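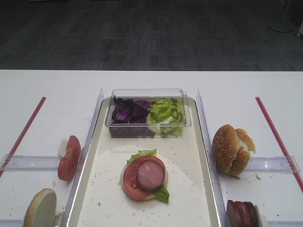

Bottom bun, lettuce, tomato and a round of sliced meat, stacked on the tray with the shredded veg within reach behind.

How to set up a tray for build-your-own burgers

We feed a mixed crowd at the Clondudora hall in December, up to 64 people in a sitting, and the burgers used to hold everything up. Samira Rawashdeh worked out the tray method below and we have stuck with it. It suits a family lunch just as well.

What you need

One large tray with a raised edge
A clear rectangular container for the leafy stuff
Buns, split
Lettuce, some torn or shredded for filling and some left in larger pieces
Purple cabbage, shredded
Tomatoes, sliced thick
Round sandwich meat, such as ham or devon
White onion, sliced into rings
Cooked patties, if you are serving them

Step 1. Prep the vegetables

Wash the lettuce and spin it well. Wet lettuce makes the bottom bun soggy within minutes. Shred the cabbage finely with a knife or mandoline. Slice tomatoes to the thickness of your little finger and let them sit on paper towel while you do the rest.

Step 2. Fill the container

Cabbage on the left, lettuce on the right, straight into the one container. You don't need a divider if you keep the two piles tidy. Stand it at the far end of the tray, so people reach over the clear space and any bits that fall land on the tray instead of the table.

Step 3. Set out the sides

Buns and meat go beside the tray, never on it. The middle of the tray is for building. If you have two people working, give each their own supply of buns so they aren't crossing arms.

Step 4. Build from the bottom

Put the bottom half of the bun down, cut side up. Spread your sauce now if you are using it. We like the Takács capsicum relish, but tomato sauce is fine.

Lay on one piece of lettuce, big enough for the frilly edges to poke out past the bun. Then one large slice of tomato. Then the meat, as close to the centre as you can manage.

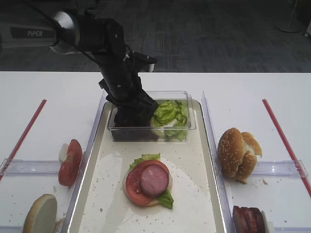 The stack on the tray, with the lettuce container behind it and a sesame bun off to the right.

If the meat ends up a bit to one side of the tomato, leave it. Shifting it usually drags the tomato along as well.

Step 5. Finish and close

Add a pinch of cabbage or extra lettuce, then onion if wanted. Put the top bun on and press lightly with a flat hand.

Notes

Sesame buns drop seeds everywhere. Brush the tray down after every 18 burgers or so – a dry pastry brush does it.

Keep the meat and the cut vegetables in the fridge until you are ready to build, and bring them out in small lots. Anything that has sat out for more than 2 hours should go back in the fridge or be eaten straight away, not topped up.

Henrike Teuber swaps the meat for grilled haloumi. Cut it thin or it slides.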